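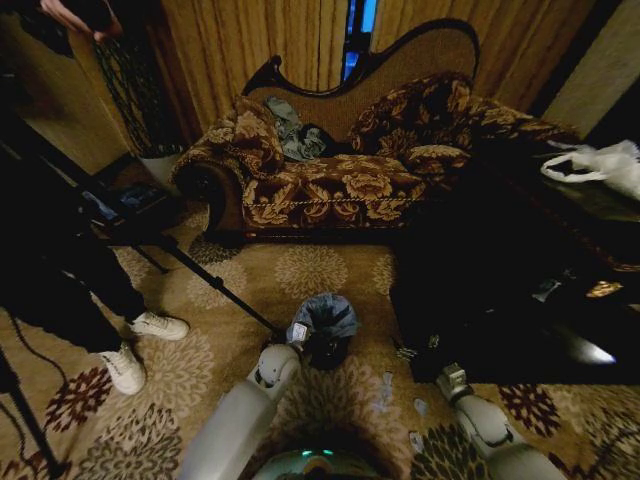 An afternoon at the Premusgate open house

Filed under: Days Out, Old Furniture
6 min read
We use cookies to remember your preferences. Accept / Manage settings

I had wanted to get to Premusgate for ages, and on Thursday, June 24, 2021, I finally took the day off and drove out to Lurnach for it. It's a 55-minute drive if you don't miss the turn by the feed store. I missed the turn by the feed store.

For anyone who hasn't heard me go on about it already, Premusgate is a big old house on the edge of town with an upholstery workshop, Tufa, in the back wing. Once a year they open both. You get the rooms, you get the workshop, and there's a table of fabric remnants in the hall that I will get to (I spent too much, let's leave it there for now).

Parking is on the grass and it was soft, so wear real shoes. Tickets are at the side door, cash or card, and they hand you a photocopied floor plan with the rooms numbered in an order that has very little to do with how you walk through them. I gave up on mine by the second staircase and just followed a couple who looked like they knew where the coffee was.

The room with the chaise

I went in thinking I'd be all about the workshop, but the thing I keep telling people about is the chaise lounge. It has a dark carved wooden frame and the most wonderful fabric, big cream and gold flowers on a deep maroon-brown, a proper brocade. The back goes up in scallops and then swoops down on the right, and the arm on the left rolls outward like a wave. I love a rolled arm! My grandmother had a sofa with one and we were always in trouble for sitting on it.

Get down low if your knees allow it and look at the trim. It's a thin twisted cord, and it runs right along the front edge of the seat. I've tried to sew that kind of cord on by hand exactly once, on a footstool, and mine came out looking like a worm on a sidewalk. The two bolster cushions are done in the same flowers as the rest, a small one by the arm and a bigger one against the back, and I went back and forth on whether I'd have picked a plain fabric for those. I think I would have. Then again I'm a coward about pattern, and my whole living room is oatmeal.

The curtains are what really sold me on the room, though. Tan-gold, pleated, all the way across behind the chaise, with just a sliver of bright blue showing where they part. I never would have put that color with maroon, and now I want to do it at home. There's a black lattice stand over on the left as well, with a diamond pattern and a white pot at the bottom, and it keeps the corner from going too sweet. I've been looking for something like it ever since and all I can find is garden trellis.

Hạnh Khổng was answering questions for the workshop, and I asked her how you get flowers that size to sit right on a curved back. She said you find the middle of the back first, pin one flower there and live with whatever happens at the sides. You also have to buy a lot more cloth than you think, as a big repeat eats it up. I wrote that on my floor plan, so it was good for something.

The workshop

Tufa is two long rooms with windows down one side, and it smells like glue and coffee. Natnael Wolde was doing the demonstration, putting webbing on a dining chair, and he let people have a go with the stretcher. It takes more strength than I expected - I got one strap on and it twanged like a banjo, which he said was right. He was very patient with a boy who wanted to know what would happen if you used 200 tacks on one chair. (It would be a heavy chair.)

They also had a wall of swatch books you could pull down and look through. I lost a good half hour there and came out with a crush on a range called Fatel, which is a sort of mossy velvet. It's $52 a yard. I put it back.

The remnant table

Okay, so, the remnants. They're folded in wooden crates and priced by the piece, and by two in the afternoon the good crates had been picked over, so go there first and do the rooms after. I came away with a length of striped ticking and a scrap of gold damask for $22 together, and the damask is just about big enough for a cushion if I piece the back.

Coffee was fine, the lemon cake was better than fine, and the restroom is up a flight of stairs, so plan for that if you're bringing anyone who doesn't do stairs well. I went back for one more look at the chaise before I left and then sat in the car for ten minutes measuring my front room from memory.

Get new posts by email. Enter your address to subscribe.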